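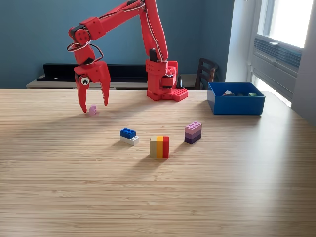 Brick week, continued

9/19/18

Quick one, dinner is on and I have maybe the length of a pot of rice to get this down.

So the bricks are out again. Blue on white, purples in their own pile, the usual. I said in August I'd write up how the sorting was going and then didn't, and two of you emailed, so. Sorting update.

Short version: going ok. Slow. The big tub from the Wuyts sale is down to the bottom third, which is where all the horrible stuff lives. Hair. Crumbs. A button. One half of a hinge. The top of a tub is always lovely because the big pieces float up when you carry it, and then you get down low and it's all tiny round ones and grit.

The tub was 8 dollars, before anyone asks. No box, no instructions, lid from a different tub. The man helping me load it said there was a whole Claltomance castle in there somewhere. There's not a whole anything in there. I have found one turret roof and most of a drawbridge and I've put them in a sandwich bag marked CASTLE?? and that's as far as that's gone.

What I changed since last time:

I stopped sorting by shape first. I know. I know everyone says shape, and I said shape too, at some length, in the spring. But I don't build from shape drawers. I build from color. I sit down wanting purples and I want to see all of them, and if they're in nine different drawers by stud count I just get up and make tea. So now it's color first, rough, then shape inside the color if there's enough of it to bother. Red has enough to bother. Pink does not, pink is a handful and every piece of it is small and I'm always finding one sitting off by itself on the table.

Also stopped pulling everything apart. This was the big one. I used to break down every stuck pair as I went, fingernails wrecked, thumb sore for days. Now if two are joined and they're clean they stay joined until I need them. A blue on a white is a fine thing to pick up. It goes in blue. Done. The only ones I seperate are the ones with gunk in the seam.

And stacking the shades. Light at the top, mid, dark at the bottom. I started doing this with the purples because under the lamp at night I can't tell the middle one from the dark one to save my life, and if I've got a little tower to hold a loose brick up against I can see it straight away. Should have done it years ago. Going to make one for the greens, which are worse, there are so many greens and half of them have yellowed. Is it still sand green if it's gone the color of pea soup? Don't know. Putting it in Evero.

(Evero is what we call the jar for things I can't decide on. It's an old Evero pickle jar. It still smells of dill if you really get in there.)

The table is working out much better than the floor. My knees say thank you. The wood is pale enough that I can find pretty much any color on it, apart from the tans, which just melt away. I lost a tan one for most of an afternoon and it was right by my elbow. The carpet ate the dark ones, the table hides the light ones, I'd rather the table. A white dinner plate helps with tans if you're having the same trouble. Tip them on the plate, look again.

Daylight is still the thing though. I can do more in an hour in the morning than a whole evening with the lamp. The sun comes in across the table and every stud gets its own little shadow and you can see what size everything is without picking it up. By mid afternoon it's gone off the table and I may as well fold laundry.

Working out of small batches now too. One scoop out of the big tub, on to the table, finish it, next scoop. The temptation is always to dump. Do not dump. I dumped in August and we ate dinner off our laps until I'd cleared it. The blue bin is for the ones that are done and waiting to be carried through to the shelf. Low sides, so I can see in, and it only takes a bit at a time, so I have to get up and empty it. I grumble about that but it's probably why I still have a back. 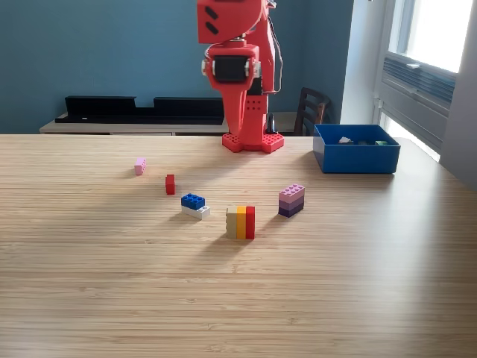 Marichka Romaniuk wrote back to the last post to say that I've got the shades upside down, that the dark one belongs on top where you can check a brick against it without picking up the tower, and that she'd never leave pairs joined over a winter in a cold room, the clutch goes tight and you end up using your teeth. She also wants to know why I'm bothering with color at all when I could buy a few cheap drawers and be finished by the holidays.

Fair enough on the teeth. I have used my teeth. I have the marks on a yellow plate to prove it and my dentist has a view on it as well. So maybe the pairs come apart before it gets properly cold back there. I'll think about it. Not tonight.

Not flipping the purples, I like the light one on top.

Drawers, well. I had drawers. I had the Letum ones with the little clear fronts, and the fronts popped out whenever you filled them past halfway, and then one night the whole unit came off the wall and that was 756 pieces over the hallway (I was cataloging at the time, so yes, I had the number). I went off drawers. Shallow bins and a shelf, that's me now.

Washing, somebody else asked about washing. Lukewarm water, bit of dish soap, mesh bag for the small stuff, then spread out on a towel. Not the dishwasher. Not the oven to dry them, please, I can't beleive I'm typing that but I did get asked. Stickered pieces I just wipe. Shake them studs down or the water sits inside for days.

Still to do:

greens tower
bottom of the tub, ugh
find a home for wheels, they don't stack and they roll
decide about CASTLE??
new label for the red shelf, the old one says RED AND SOME TOOLS and there have been no tools there for a long time
return the scoop to the flour, buy a different scoop

I also made a stripy thing out of the leftovers while I was waiting on the kettle, tan and a yellowy orange and a red, stood up on end. No use for it. It's a bit like a deck chair. I keep moving it out of the way and then moving it back, so I suppose it's staying on the table for now, and if it's still around when I get to the bottom of the tub it can go in the window.

Rice is catching, I can smell it. More when the greens are done.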